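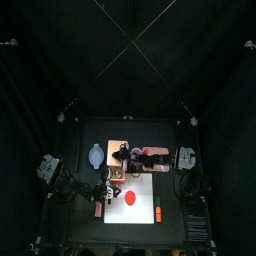
How to Drape a Work Table in Black Fabric (Walls and Ceiling)

Posted by Giuliana Giraldo, 11 Dec 2020

I get asked about the black walls more than anything else on this site, so let's finally do a proper write-up. You need a table, something frame-like to stand around it, a lot of black cloth and a free afternoon. I had the first two already. The cloth I had to buy twice, and you can learn from that!

Picking the fabric

Hold it up to a window before you buy it. If you can make out the window frame through it, put it back on the shelf. My first batch looked as black as coal folded up in the store, and then I hung it and could see my bookcase through it.

What you want is something heavy and dull. Shiny black is worse than gray for this, it picks up every lamp in the room. Mine is a matte cotton from Pliridari, 58 inches wide, and I bought one long piece for the sides and back and a separate one for the top. Wash it first if you're bothered by lint (I am, I didn't, I regret it).

And iron it. Or steam it. I know. Soft folds down the sides are fine and you'll always get a few where the cloth gathers, but a sharp crease from the store bolt catches light like a chalk line.

The ceiling

Do this before the walls. I did the walls first and spent an hour crawling in and out under a curtain with a stepladder.

A flat piece of cloth stretched over a big opening is going to belly down in the middle, no matter how hard you pull on it. The fix is two lines running corner to corner so they make an X. Tie off the first one, pull it tight enough that it hums a bit when you pluck it, then do the second. They'll touch where they cross and that's fine. If you use a pale line you'll see the X against the black when you look up. I've stopped noticing mine, but if it would bug you, buy black cord.

Knots slip. Ward De Haan, who sails, showed me a trucker's hitch and I've used it on everything since, including the Christmas tree on the car roof. Check the lines again the next morning, as new cord stretches overnight.

The walls

Start at the middle of the back and work outward both ways. Small metal spring clamps are the best thing for holding it up – they go on in a second, come off in a second, and you can shift the cloth over an inch without pulling out staples and swearing. The silver ones stand out a bit against black. I don't mind.

Let the cloth overlap itself at the corners by a hand's width or more. Light gets in at corners before it gets in anywhere else. Same along the top, where the walls meet the ceiling: tuck the ceiling piece over the outside of the wall piece and clamp through both layers.

Leave the front open, or hang one panel there that you can flip up over the top. I went with open.

The table

You'll want the top dark too. With a pale top, all that black cloth just makes the table look like a lit stage. Dark gray paint works, or a dark mat cut to fit. Flat finish, two thin coats, and let it cure before you put anything heavy on it.

Then mark it. I put little pale corner marks along the back edge, one at each end and one in the middle, and use them to line things up. It sounds fussy until the first time somebody bumps the table. On a black surface with black cloth behind it your eye has nothing to grab, and you can be way off square without knowing it.

Light colored things look wonderful in there, by the way. A white board or a plain tan wooden box really jumps out. Black things vanish, so if you have black cables crossing the table, know where they are before you go reaching over them.

Keeping it nice

Lint roller, once a week. Vacuum with the brush end once a month, from the top down. Dust on black cloth shows up gray and it shows up fast, especially near the floor.

Keep warm lamps well away from the fabric, and don't block the vents on anything that has them. The space inside gets stuffier than you'd expect, too. In September I was working in there with a fan pointed at my feet.

A few questions I've had by email

Védís Hauksdóttir wanted to know if bedsheets would do. For a weekend, sure. Double them up.

Gonzalo Pacheco asked about felt. It's lovely and dark, but it's heavy and it collects every crumb in the house. I'd use it for the back only.

And if you rent and can't put hooks in the wall, that's what the frame is for. Everything ties to the frame, the frame stands on the floor, and it all packs down into two bags plus the poles.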